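I'd been told Oluwaseun Ogunleye was hard to get hold of, and then he picked up on the second ring and talked to me for most of a morning. He restores old stone counters, steps and fireplaces (bathrooms too, if you beg), and he's been at it long enough that people drive in from Akanier to have him look at a stain.

I wanted to talk to him because my own kitchen counter has a ring on it from a lemon, and I'd done everything wrong. He laughed at me for a while before we got going.

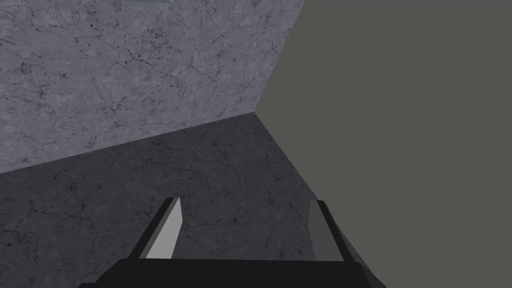 JERBRIDGE, May

"You used vinegar, didn't you?" he said, before I'd even sat down. I had used vinegar. Everybody uses vinegar, apparently, and it keeps him in business. "The lemon made a little dull spot, and then you went over the rest of it with the same kind of thing. So now you've got a big dull spot."

He came to stone through his uncle, Nnamdi Olatunji, who ran a small yard in Mondina and put him to work sweeping when he was 9. By the time he was in high school he was polishing steps by hand, and hating it. "I wanted to be a drummer," he told me. "I was a terrible drummer. My uncle came to hear us once, and the next day he gave me a raise so I'd stay at the yard!"

The two of them still argue on the phone, mostly about sealer. Olatunji thinks people put on way too much of it. Ogunleye agrees, though he'd never say so to him. "People think sealer is like a raincoat," he said. "It buys you a few minutes with a spill. You still have to get up and wipe the wine."

I asked what he thinks when he walks into a house and sees a gray marble with lots of dark veins running through it, the kind that's in all the magazines. He lit up. He loves the busy ones – the more going on, the better.

"A plain white top shows you every crumb and every mistake," he said. "With a lot of veining you can live your life. But then people call me up in a panic. They say it's cracked! I tell them to run a fingernail over it. If the nail doesn't catch, go make dinner."
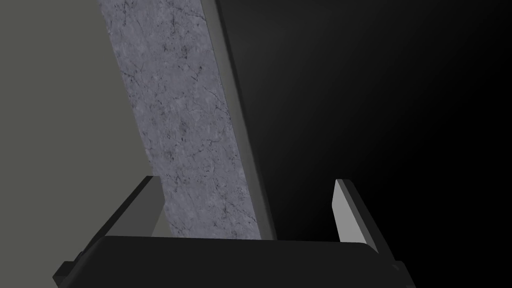
Veined blue-gray, with a plain edge.

His longest job was a hotel lobby on Hajdu Street, roughly 1,000 square feet of floor that had been waxed over and over by three different owners. It took him eight weeks, working from midnight until 6 in the morning so guests could get to breakfast. He ate a lot of hotel pancakes and says he still can't look at one.

What would he tell somebody starting out? He thought about that for so long that I checked my recorder. "Buy good knee pads," he said finally. "And go slow with the first grit. If you rush that one, you'll be chasing the scratches all day."

As for my lemon ring, he told me to leave it alone until he could come by with a polishing powder and a felt pad. No vinegar, no baking soda, no videos off the internet. I've put a fruit bowl over it for now, and he's coming at the end of the month.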